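Grenditville Robotics Workshop — Bench Notes, April 2026

Teleoperation bench: progress on the pick-and-place set

By Darius Mockus

The small arm bench has moved from setup to regular recording. The task is the same one described in the last issue: pick up a toy from the table, carry it to the blue tray, let go, and return to rest. An operator drives the arm by moving a matching leader arm by hand, and joint positions are logged with video from two cameras, one fixed over the table and one at the gripper. 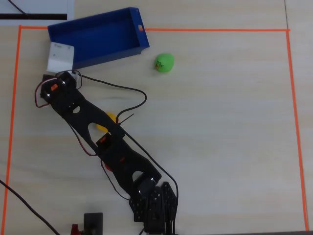
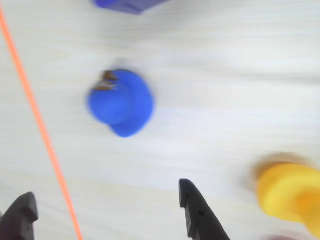

Coloured toys on the taped bench, from overhead and from the gripper.

We now hold 431 demonstrations that passed review. Each one is a single pick and a single place. Recordings with two toys in one run were tried early on and dropped from the set, as the start and end points were hard to mark in a consistent way. Anyone who still has multi-toy runs on a local drive should move them to the archive folder on Corow and leave them out of the training list.

Operator practice

The largest source of rejected runs is hesitation above the toy. A new operator tends to hover, correct, hover again, and then close the gripper. The policy learns the hover. In testing with the first model, the arm would reach a point above the toy and stay there until the time limit ran out. After we trimmed the worst of these runs and retrained, stalls became less common, but they have not gone away.

The current advice to operators is as follows. Practise the reach several times before pressing record. Look at the camera views on the monitor and keep your eyes off the table. If the toy cannot be found in either view, the model will not find it either, and the run should be stopped. Move at a steady pace, slower than feels natural on the way down. Speed on the return to rest matters less, although fast returns blur the gripper view badly and we would like fewer of them.

Failed grasps need a decision each time. If the gripper closes on nothing and the operator backs off and tries again cleanly, keep the run and tag it "retry". These are useful. If the toy is pushed outside the orange tape, stop and discard.

Leader arm calibration

There was an offset between the leader and follower at the wrist joint for part of last month's recording. It came from a calibration file saved with the leader slightly out of its zero pose. The operator corrects for the offset by eye without noticing, so the runs look normal on playback. The trouble shows up only when the logged leader positions are compared with the follower positions over a full run.

Thirteen runs were affected and have been removed. The calibration check is now part of the start-up script, which is called Zarka and lives in the bench repository. It asks for both arms to be placed in the zero pose, reads every joint, and refuses to open a recording session if any joint differs by more than the set limit. Please do not bypass it. If it fails twice in a row, check the servo horn screws on the leader before doing anything else.

Timing

Joint data and video are logged by separate processes and matched afterwards by timestamp. On long sessions the gripper camera drifts behind. The cause is not confirmed; the USB hub is the main suspect. For now, restart the camera process between batches and keep each batch short. Sveinbjörnsson is the machine with the spare ports, and moving the gripper camera to its own port there is the next thing to try.

Training and evaluation

The present model was trained for 2000 steps as a smoke test and then for a longer run from scratch. The short run was enough to show that the data loaded correctly and that the arm moved in the right general direction. It was not enough to grasp anything. Results from the longer run will be in the May notes, with the evaluation sheet attached.

Evaluation will use fixed start positions marked on a paper template, which is laid on the bench, used to set the toy, and then taken away before the trial begins. The operator's part is limited to placing the toy and pressing stop. No hand corrections through the leader arm during a trial — if the arm needs help, the trial is a failure and is written down as one.

Bench bookings

The bench is free most evenings. Book through the usual sheet and write the task name in the notes column. Leave the fixed camera mount where it is. If it has to be moved, tell me before recording again, so that the new runs can be stored as a separate set. Session disks go back in the drawer under bench 3565, labelled with your initials and the batch number.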